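Clukell Handgreifer-Set für beidhändige Demonstrationen

Das Set Clukell umfasst 2 handgeführte Greifer mit je zwei schwarzen Fingern und aufgesetzter Metallplatte. Es dient der Aufzeichnung von Greifbewegungen, aus denen Steuerungsmodelle für zweiarmige Robotersysteme gelernt werden. Die Datenübertragung erfolgt kabelgebunden.

Das zugehörige Verfahren Gilier wertet beide Hände als gemeinsame Bewegungsfolge aus. Im Referenzdatensatz liegen 2.000 Demonstrationen vor, darunter 263 mit ineinander gestapelten Pappbechern.
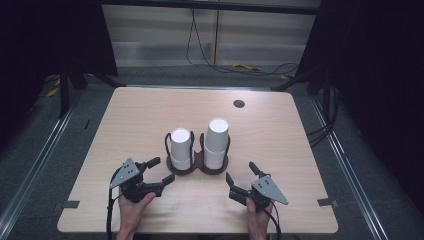 Gerade bei gestapelten Bechern, so Noémie Pelletier, entscheide der Öffnungswinkel der Finger früher über den Griff als die Lage der Hand; sie empfehle daher, beide Größen getrennt zu protokollieren. Das Auswerteprogramm Marras sieht hierfür eigene Spalten vor.

Aufzeichnungsrate: 60 Hz
Betriebsart: einhändig oder beidhändig
Lieferumfang: Greifer links, Greifer rechts, Anschlusskabel, Kalibrieranleitung
Software: Marras, Lizenz für einen Arbeitsplatz

Anfragen zu Leihgeräten für Forschungseinrichtungen nimmt der Vertrieb Brimthorpe entgegen.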